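Worcombe Serving Equipment Group
Minutes of the meeting held on Sep 6, 2023, Ó Gríofa Rooms, Worcombe

Present: Gisela Medina (chair), Tsutomu Shibata, Anoma Munshi, Ghislain Li (minutes)
Apologies: Yamila Olivares

1. Minutes of the previous meeting

The minutes of the April meeting were accepted with one correction. Under item 4, "tray depth" should read "rim height". GL to amend the stored copy.

2. Matters arising

2.1 The revised cleaning sheet for metal skewers has been issued. TS reported one query from the kitchen at Prerkier on whether skewers may be soaked overnight. The sheet allows soaking for up to 14 minutes before washing. No change needed.

2.2 The stock return for metal skewers was received from the store. The figure is 2,007. AM noted that this includes the old short pattern, which should have been listed separately. AM to ask the store for a split figure.

2.3 The item on napkins was closed.

3. Marshmallow skewers: layout at the filling table

3.1 GM introduced the item. The existing instruction covers fruit and bread only. Marshmallows have been added to the autumn menu and need an instruction of their own, as they deform under pressure and pick up dust and crumbs from any surface they touch.

3.2 TS proposed that pieces are set out on a white tray with a raised rim and rounded corners, placed on the table at an angle to the operator. The angle leaves the near corner clear and gives the skewer a straight path over the tray. AM asked whether a flat board would do as well. TS replied that pieces roll off a board when the point pushes against them. The tray was preferred.

3.3 The group discussed where the pieces should lie. TS wanted them on one side, with the rest of the tray free for the skewer. GM was content with this provided they are not piled. Pieces may lie side by side. A piece against the rim is harder to pick up cleanly and should be moved inwards before threading.
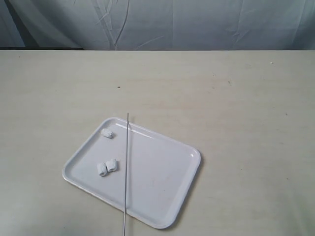
Fig. 1. Three white pieces in the left part of the tray, metal rod across it.

3.4 AM raised glare. A glossy tray reflects the overhead lighting in a narrow streak along the rim, and white pieces on a white floor are then hard to pick out. A matt or coloured tray was considered. GM pointed out that the white pattern shows soiling, which was the reason for choosing it in the first place. Agreed to keep white and to look at the lighting over the table first. A sample of the grey Drernedura tray is to be requested for comparison.

3.5 Table covering. It was agreed that no cloth is to be used under the tray, as cloth drags when the tray is turned. The bare top is to be wiped before each session.

4. Threading and spacing

4.1 TS gave the draft method. The skewer enters the piece at the centre of one face and leaves at the centre of the opposite face. The piece is moved along the rod by pushing close to the hole. Squeezing the sides flattens the piece and closes the gap to its neighbour.

4.2 Spacing was discussed at some length. The fruit instruction has pieces touching. TS stated that marshmallows in contact stick together and come off the skewer as a single lump when served. A gap of 8 mm was proposed. AM thought a measured gap would be ignored in practice and suggested the wording "a small gap, with bare metal showing between pieces". GM preferred to have both: the wording in the instruction and the figure in the annex. Agreed.
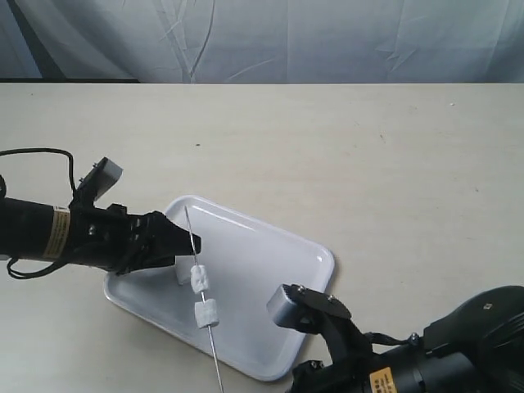 Fig. 2. Two marshmallows on the skewer with a small gap between them.

4.3 GL asked whether the skewer should be filled upright or lying down. TS had tried both. With the skewer upright the upper pieces tend to slide down on to the lower ones if the holes have been widened. With the skewer flat, the pieces stay where they are put but the underside of each one rests on the tray. No firm view was reached. The draft will allow either position for filling, and will require the finished skewer to be laid down.

4.4 Number of pieces. Three to a skewer was agreed for the standard portion. AM had asked for four. TS noted that with the present pieces a fourth would sit too near the part of the rod that is held. AM accepted three, subject to review if the long pattern of skewer is bought.

5. Resting the finished skewer

5.1 The finished skewer is to lie diagonally over the tray, with the point inside the rim and the other end projecting over the table. The point should not project beyond the tray on the side where people pass.

5.2 Only one skewer is to be laid on each tray until it has been checked. The check covers the number of pieces, the gaps between them and any torn or badly off-centre piece.
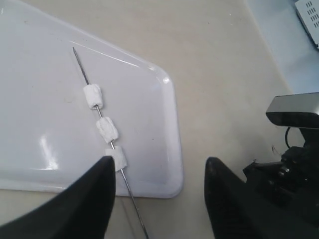

5.3 AM asked what should be done with a skewer that fails on spacing alone. TS said the pieces may be moved along the rod once. If the gap closes again, the piece has a widened hole and should be replaced. GM asked for this to be written into the instruction in the same words.

5.4 Faint smudges and specks on the tray between skewers were raised by GL. Agreed that the tray is wiped at each refill and exchanged at the end of the session.

6. Purchasing

6.1 Skewers of the long pattern are offered in boxes of 100. TS to obtain one box for trial. No larger order is to be placed before the split stock figure under 2.2 is known.

6.2 YO had sent a written note asking that the marshmallow supplier be held to one size of piece. Supported. YO to draft the clause.

7. Actions

AM: split stock figure from the store.
TS: revised draft of the marshmallow instruction, with annex; one box of long skewers.
GM: lighting over the filling table; grey tray sample.
YO: size clause for the supplier.
GL: correction to the April minutes.

8. Any other business

The drawer labels in the store are out of date. GL to reprint.

Date of next meeting to be circulated by GM.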